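Home Enteral Feeding Board > Pumps, Sets and Supplies
Thread: Ikus sets backordered again, anyone switched to Totar?

marlow_kt
January 8, 2026
Our supplier called this morning to say the Ikus 1000 mL bag sets are backordered with no ship date. They are offering Totar sets as a substitute. My husband runs overnight at a slow rate and we have 5 bags left. The rep says the Totar bag fits the Ikus pump "with an adapter clip" but she couldn't tell me if the pump reads the rate correctly with it. Has anyone done this at home?

dbl_lumen
Don't use the adapter clip. A pump is calibrated for its own tubing. If the inside diameter is even a little different, the volume delivered will be off. Ask them to loan you a Totar pump along with the Totar sets. Ours did that in May when the same thing happened.

pvt_rn_retired
Agree on the loaner pump. Also call whoever wrote the order, because the prescription may name the pump and the supplier will need a new one before insurance will cover the other brand. That part took longer than the shipping for most of my families.

hollis22
I'll disagree a bit. We used the clip for two months. I measured what went in against what was left in the bag every morning and it was within a few mL of the setting. If he's an adult on a slow overnight rate I wouldn't lose sleep over it. A small child is another matter.

dbl_lumen
You measured yours. The next person won't. And if the alarm doesn't trip on an occlusion because the tubing is softer, the morning total tells you too late.

hollis22
Fair point on the alarm. Ours did trip when the line kinked, for what it's worth. I never tested it on purpose.

Modupe Amadi
We went through this with my mother. A few things that helped:

Ask for the backorder in writing. An email is enough. Our insurer wanted proof before they would let us buy from a second supplier.

Suwannarat had Ikus sets when the big suppliers didn't. They are small and you have to phone, the website doesn't show stock. We paid 215 dollars for a case out of pocket and got most of it back on a claim.

Check the connector end before you open a whole case. The first box they sent us had the old style tip and none of our extension sets fit it.

Formula storage came up in the other thread so I'll answer it here too. Opened cartons go in the fridge, covered, with the time written on them, and get thrown out at whatever limit is printed on the carton. We gave up on sharing the kitchen fridge and went to a mini one so we wouldn't be up and down the stairs at night.
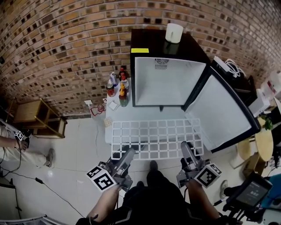 Mini fridge with the door open, paper roll on top, drinks on the table in front.

It doesn't need to be a big one. Do put a thermometer in it, the dial in ours has no numbers on it and the first setting I tried was freezing things at the back.

marlow_kt
Thank you, this is very useful. I didn't know about getting it in writing. What did you search for to find Suwannarat? I only get restaurants.

Modupe Amadi
Add "enteral" after the name. Ask for the supply desk, the first menu option goes to billing.

gtube_dad_of_2
Be careful with buying out of pocket. We did it and our claim was denied because the second supplier was out of network. Item code 1517 on our denial letter, "alternate source not authorized." We appealed and lost. Get the approval first, then buy.

Modupe Amadi
We had approval by phone before we bought, I should have said so. Write down the name of the person you talk to.

Ingeborg Imhof
Is there a reason not to do gravity feeds until the sets come in? We did that for nearly a month with no pump at all.

pvt_rn_retired
Depends on where the tube ends. If it's gastric, some people can do gravity or bolus, but the schedule and volume have to come from the care team. If it's a J-tube, he needs the pump. Please don't change over without asking.

marlow_kt
It's a GJ and he feeds through the J port, so no gravity for us.

dbl_lumen
Then loaner pump, and push for it today. Tell them the number of bags you have left and that he can't go without the pump. Those words got us moved up.

hollis22
With a J I take back what I said about the clip. Get the loaner.

marlow_kt
Update. The supplier is sending a Totar pump and two weeks of sets by courier from the Flelelberg warehouse. The doctor's office faxed the new order over while I was on the phone with them. I'm still calling Suwannarat tomorrow about a case of Ikus, because I'd like to go back to the pump we know — the backpack we have only fits that one.

gtube_dad_of_2
Glad to hear it. Run the Totar with water for an hour before you hook him up so you learn the alarms. The "door open" one sounds the same as the "bag empty" one.

marlow_kt
Will do. Does the Totar hold a charge overnight or should I keep it plugged in?

gtube_dad_of_2
Keep it plugged in. Ours quit around 4 a.m. on battery, but it was an older unit.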